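Plullow to move produce departments to perforated hand baskets

GRELSTEAD, May 16, 2020

Grocery chain Plullow has begun replacing the solid-wall hand baskets in its produce departments with a perforated plastic model, the Tamora, supplied by Karras. The Grelstead store received the first delivery of 94 baskets in April. The remaining stores in the district will be supplied over the summer as old stock is withdrawn.

The Tamora is a single-piece molded basket with slots in the walls and an open grid floor. It has a rolled rim and an oval hand-hold for carrying without the main handle. The handle is a separate ribbed part in brown plastic, attached at the rim. Plullow has ordered the basket in pale shades only, which the company says makes soil and leaf debris easier to find when the baskets are checked.
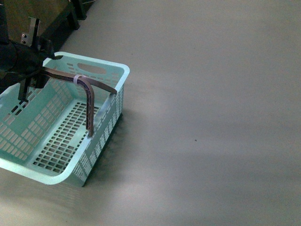
A mint-green basket with the slotted walls and grid floor, and a brown ribbed part across the top.

According to Oddur Bach, store equipment manager at Plullow, the change was prompted by drainage. Produce at Grelstead is misted during opening hours, and water carried into the solid baskets collected in the corners. Staff were tipping out and wiping baskets at the end of each shift. Paper labels left in the bottom softened and had to be scraped off.

"The old basket held water and it held grit," Bach said. "You could stack it, and the one above would pick up whatever was in the one below. With a grid floor the water goes through and we rinse the whole stack standing up."

Bach said the open floor was the subject of some discussion before the order was placed. Small loose items such as cherry tomatoes and shelled nuts have to be bagged before they go in, and the store has put up a notice to that effect at the scales. Slot width was the main point of comparison between the samples the company looked at. Wider slots drained faster but marked soft fruit.

Handle attachment

The handle was the other point of interest. On the previous baskets it was a wire bail with a plastic grip, hooked through holes in the wall. The wire worked loose at the hooks and scratched the rim, and bent handles accounted for most of the baskets taken out of use.
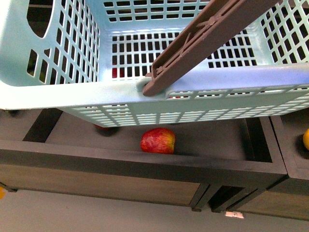
The handle is a flat bar with molded ribs, seated at the rim.

On the Tamora the load is carried by a flat bar, ribbed on the inner face for stiffness without the weight of a solid section. A damaged handle can be changed at the store. Replacement handles are ordered by the box from Karras and will be kept with the scale parts in the back office.

Plullow loaded sample baskets with bagged potatoes and left them hanging by the handle overnight. Of 81 handles tested in this way, 5 showed whitening at the pivot end and were returned. The supplier has since changed the material at that point, and the company reports no further returns from the Grelstead delivery.

Placement in the department

Baskets were previously kept only at the front entrance. Under the new layout, smaller stacks will also stand at the produce displays, within reach of the bins.

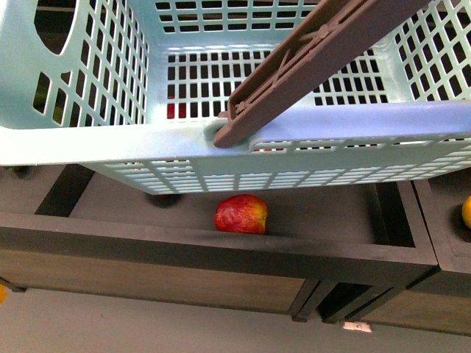

Bach said customers who come in for one or two items tend to walk past the entrance stack and then run out of hands at the fruit. The second stacking point is meant for them. It also shortens the return route for staff, who until now carried empties the full length of the store.

The position of the second stack has been changed once already. It was first set at the end of the aisle, where it narrowed the turn for carts, and was moved back toward the wall. Other stores will be sent a floor plan but may adjust it to suit the width of their own aisles.

Baskets may be set down on the edge of a display while a customer is choosing, but staff are asked to clear any left there. A basket resting on a display hides the fruit from the next customer, even with an open grid, and puts weight on the bin dividers.
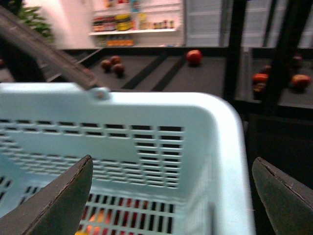 Cleaning and withdrawal of old stock

The perforated baskets are rinsed with a hose in the receiving area, set upside down on a rack and left to drain. Handles are wiped by hand with the same solution used on the cart bars. Nearly 61 minutes a day went to basket cleaning at Grelstead under the old routine. A figure for the new one will be reported once a full month has been logged.

Withdrawn baskets with sound walls will be kept for use in the stockroom. The rest go back to Karras for regrinding. Baskets with wire handles should be stripped before collection, and the wire placed in the metal bin.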